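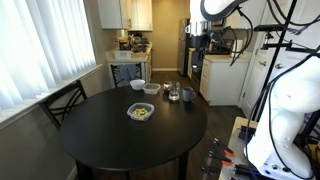 写真1 食卓と食器(窓側)

助成事業 進捗報告(5月分)
提出日:2021年5月12日
事業名:Pellier地区 高齢者配食・見守り
担当:Kristine Bañez

取り急ぎ要点のみ。詳細は月末の定例で。

1. 配食数
累計3,342食。計画をやや上回る。Grerstead側の伸びが大きい。Espiritu側は横ばい、坂が多く自転車では回りきれず。車両の件、前回お願いしたとおり。

2. 人員
配達員4名体制を継続。Nelu Enacheさんが腰痛で休み、Bienvenido Bautistaさんが代わりに入っている。復帰時期は未定。調理はJennylyn Lumanlanさんほか、変更なし。

3. 支出
食材費が予算超過ぎみ。油と米の値上がり。容器代は300個単位の発注に切り替えて単価が下がった。領収書2枚が未着、Drirnardに再発行を依頼ずみ。届きしだい送りまます。

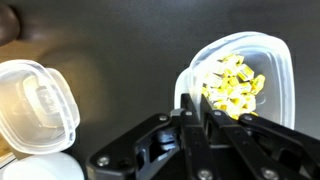

4. 見守り
不在時の連絡手順を改訂。緊急連絡先が古いままの方がおり、電話で確認中。聞き取り票は字が小さいとの声が多く、次の版で直す。塩分控えめの希望も増えた。献立はGerardo Lumanlanさんと相談中。

5. 課題とお願い
・保冷バッグの追加購入、費目の流用が可能かご回答ください
・夏場の配達時間の前倒し。調理開始も早まるので人件費に響きそう
・中間監査の日程、まだ連絡をいただいてない

決算見込みの表は別便で。数字に一部仮置きあり、確定後に差し換えます。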